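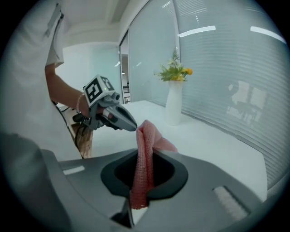

Figura 1. Pinza manual con el cubo de marcadores montado, durante una toma con el paño rosa de punto.

Inicio | Proyectos | Taller | Memorias | Contacto

Pinza manual instrumentada para registrar la manipulación de prendas
Memoria del proyecto. Autores: Jhosep Sotelo y Siyabonga Oosthuizen

1. Objetivo

El proyecto consiste en construir una pinza que una persona pueda llevar en la mano y que registre su trayectoria mientras se mueven prendas. Los datos servirán para programar el brazo Varnico del taller compartido, que hasta ahora solo ha trabajado con piezas rígidas. La tela era la parte que nos faltaba.

2. Construcción

El cuerpo y los dos dedos son grises, impresos en 3D en la máquina del taller. La primera versión de los dedos era lisa y el tejido se escapaba al tirar, por lo que añadimos almohadillas oscuras en la cara de agarre. El cierre se acciona con la misma mano que sujeta el cuerpo.

Sobre la pinza va un cubo blanco con patrones cuadrados en blanco y negro. En la figura 1 se ven dos de ellos, y cerca del borde inferior del cubo, el indicador verde. La alimentación y los datos van por un único cable negro. Probamos antes una batería, pero el peso quedaba demasiado atrás y cansaba la muñeca.

El gasto total fue de 56 euros, sin contar el filamento, que puso el taller.

3. Toma de datos

La tarea elegida fue mover un paño por una abertura ovalada con reborde negro. Es un caso incómodo: el paño cuelga, se pliega junto a los dedos y roza con el borde. El interior es oscuro y la orientación de la tela cambia en cada repetición.

Fijamos un mínimo de 300 repeticiones y en abril llegamos a 569. De ellas descartamos 100, casi todas por pérdida del marcador cuando la muñeca giraba demasiado. El resto se guardó con la posición de la pinza y la apertura de los dedos.

4. Problemas encontrados

El cable tira de la pinza si no se deja holgura. Lo pasamos por el lado de la cadera y mejoró, aunque sigue molestando en los movimientos largos.

La calibración del cubo se pierde con los golpes. Siyabonga rediseñó la base con dos tornillos en lugar de uno y desde entonces la revisamos al empezar cada sesión.

Los tejidos calados se enganchan en el canto de las almohadillas. Lijamos el canto a mano. Queda pendiente probar con un material más blando.

5. Trabajo pendiente

Falta pasar las trayectorias al brazo y comprobar si la fuerza de cierre es suficiente con prendas más pesadas. También queremos repetir la serie con otra persona, ya que todas las tomas las hizo el mismo operador y los movimientos se parecen mucho entre sí. Los archivos de las piezas están en la carpeta Zikdale del servidor del taller, con la lista de tornillería.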